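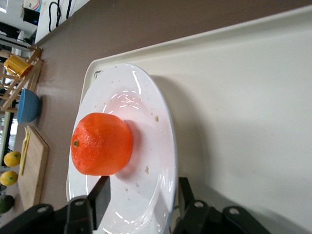

## Tableware and tray notes, August, 14:50

Kultthorpe kitchen bench. Orange on the round white plate, plate on the cream tray, tray on the gray-brown counter. Continuing the crumb and cleaning checks for the Clenik sheet.

**Plate**

- Glossy white, raised rim, shallow well. Overhead lights give bright arcs on the inside of the rim. White crumbs would be hard to find there. Tan and brown ones read fine against the glaze.
- Small dark mark on the rim, roughly a T. Logged as a mark only. Do not count it as residue until someone has tried a damp cloth on it.
- Crumbs still on the surface, including beside the orange. Plate goes down as "used, dry debris" and not as clean.

**Orange**

Sits off-center, toward the rim. Left it there. Peel is coarse enough to hold crumbs in the dimples, so it gets wiped before it goes back in the bowl. The Amin sheet has a line for fruit contact but no line for fruit that shares a plate with debris. I have been writing it under "other", and Stotden has been writing it under "contact". Pick one.

**Tray**

Matte off-white plastic, raised lip. Much easier to inspect than the plate, no glare to speak of. The plate throws a faint shadow next to its rim and I have twice taken a shadow like that for a stain on this tray. Lift the plate before scoring the surface under it.

**Wipe procedure as used today**

1. Fruit off first, onto a clean cloth.
2. Tip crumbs from the plate into the bin, not onto the tray.
3. Damp cloth, 2 passes over the well, 2 around the inside of the rim.
4. Dry cloth, then tilt the plate under the light until the arcs move off the area being checked.
5. Tray last, same order, lip included.

Cleaner diluted with 50 ml measured from the small jug. The large jug has no scale below the first line and should not be used for this.

**Open items**

- Score sheet has one box for the rim. Inside and outside need separate boxes — the outside edge is where cloth lint collects.
- Stotden's copy of the procedure still has the tray before the plate. Replace it.
- Try the same plate with the counter lamp off. If the arcs go away, step 4 can be shortened.
- Ask whether the far side of the counter can be left out of the check. Kitchen items are kept along there and moving them takes longer than the wiping.

Cloths are in the wash. Next entry after the sheet is corrected.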